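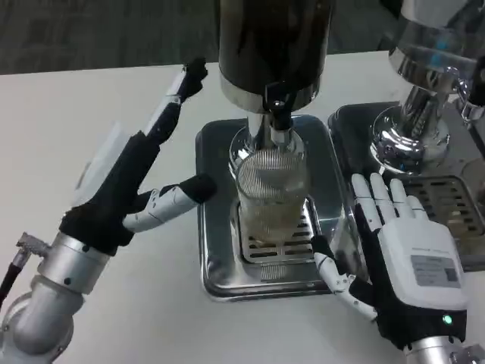

So what does a small hotel get if it signs up for a robot to run the breakfast juice bar? A two-armed machine on lease, a setup visit, remote help during service, and a fair amount of waiting.

That last part first. Statero's serving package is slow. Not broken slow, just slow. We clocked 85 seconds from order to full glass at our worst, 12 on a very good run with the glass already on the tray. Guests with a plane to catch won't love it. Guests with kids will, probably, they'll stand there all morning.

The company calls the package Prenevex. Same arms it has been leasing to packing rooms in Tarkstead, new hands, new software, and a price card aimed at hotels, office lobbies and conference centers. $1,909 a month. Two-year minimum. Cleaning kit extra, which is cheeky.

What I liked: it works with dispensers you already own. Plain countertop cylinders, drip tray underneath, nothing wired in. Vakulenko, the rival most buyers will have on their list, wants you to swap to its own sealed units, and those aren't pretty. With Statero you keep the shiny stuff.

And the hands. Fabric over the fingers, white jointed segments, a proper thumb. The soft covering matters with glassware. A ribbed glass gives a bare hard finger almost nothing to hang on to, and the trays themselves are slick polished steel with raised edges, so a bad placement means a tipped drink. We had two in a morning. Both apple.

"Placing is harder than pouring," says Somkiat Chaimongkol, who runs product for Prenevex. "People watch the pour. I watch the glass go down." He would like the placing time cut in half by November. He did not say which half.

Setup took most of an afternoon. You need a flat table, decent light and the dispensers left where they are. Move one a few inches and teh system wants to relearn it. Chrome is a headache too, all those reflections, and Statero's installer suggested matte units if you have the choice. We didn't. It coped, mostly.

Remote help is good. Real person, quick pickup, clear answers. It closes at 9 p.m. though, so evening events are on your own staff.

Refills, also your staff. Wiping down, your staff. Gloves come off for washing and you get a spare pair, I'd ask for more. Juice gets everywhere.

Does it pay? Our test kitchen ran the numbers for a 108-room place with one breakfast attendant and couldn't make it save money in year one. Year two, maybe, if the attendant gets moved to hot food and the lease price holds. Ask for that in writting.

Worth a trial if you have a lobby that needs a talking point. Everyone else, wait for the next software release and push hard on the cleaning kit.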